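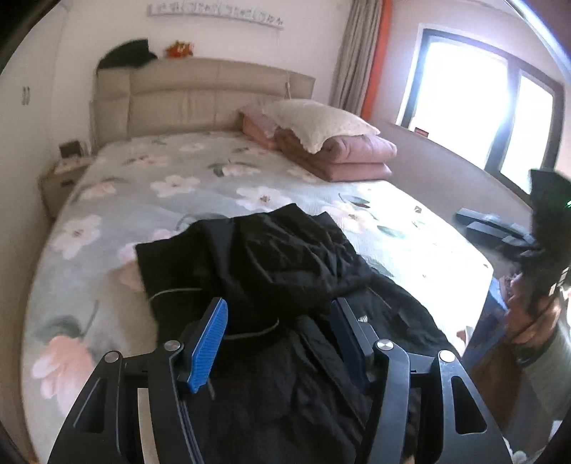 What size quilt do you need for a standard double mattress if it has to cover the sides?
Take the mattress width, add twice the mattress depth, and add a few inches for take-up; for most doubles that means a quilt sold as full/queen, and for a deep mattress it can mean going up to a king.

List Home Archive By Thread By Date Search Subscribe

From: Aranka Lakatos
To: Inine home textiles list
Subject: Re: Quilt size and where the spare bedding goes
Date: October 8, 2020

Octavio,

The two lines at the top are from the list FAQ. I maintain that entry and it needs more detail, so I will answer you here and move the useful parts over later.

On Wednesday night Octavio Ledesma wrote:

> I have a double bed with an upholstered headboard and a printed
> cotton quilt that has been washed four times. It used to reach the
> bottom of the mattress on both sides and now it stops short on one.
> The label says 216 x 206 cm. Did it shrink, or am I putting it on
> wrong? Second question: two blankets and a decorative pillow live on
> the bed during the day. They slide. Is there a right place for them?
> The pillow has a lace edge and I would like to keep it in one piece.
>
> Octavio

First question. Check the orientation before you blame the wash. A quilt of 216 x 206 looks square when you are holding it, and it is easy to turn it a quarter without noticing. The difference is 10 cm, so 5 cm per side if it is centered. If the print has a direction (stems running toward the foot, for instance), use that. If it is scattered flowers with no clear top, sew a short piece of tape to the back at the head end.

If the orientation is right, measure it. Lay it flat, do not stretch it, and measure across the middle in both directions. The edge binding often shrinks at a different rate from the body, and measuring along it will mislead you. Cotton with a cotton filling loses most of what it is going to lose in the first two washes. Hugo Pacheco posted his figures for a Dornent quilt in April and they followed that pattern. A loss on one side only is nearly always a centering problem: the quilt gets pulled toward whichever side you make the bed from.

Second question. I stack at the head end, on one side, hard up against the headboard. The order matters:

1. Fold each blanket in half lengthwise, then in thirds. Rounded folds face out, open edges face the headboard.
2. Larger blanket at the bottom. The second goes on top with the front folds lined up.
3. Pillow last, flat. Do not stand it on edge, as it will creep forward and take the top blanket with it.

Sliding comes mostly from fleece on smooth cotton. A knitted or woven blanket at the bottom of the stack holds better. Tumelo Van Wyk uses a strip of shelf liner under his. It works, but take it out in hot weather, because some of these liners mark light fabric.

For the lace edge: nothing on top of it, and keep it clear of the window side if the sun reaches the bed. Cream cotton lace goes yellow and then brittle along the points. Wash it in a mesh bag, dry it flat, and pin the scallops only if they curl. Mine is a Turnus cover, 15 years old – the ground is fine and the edging has been replaced once.

One point you did not ask about. If the headboard has a ledge, it collects dust, and anything left on it collects more. Vacuum the ledge and the padded seams with the brush head before you make the bed, not after. Keep hats and dark clothing off pale upholstery; black dye can rub off in humid weather.

Could you send the mattress depth? With that and the two measurements I can tell you which side is short and by how much.

Aranka

Previous message Next message Reply Back to thread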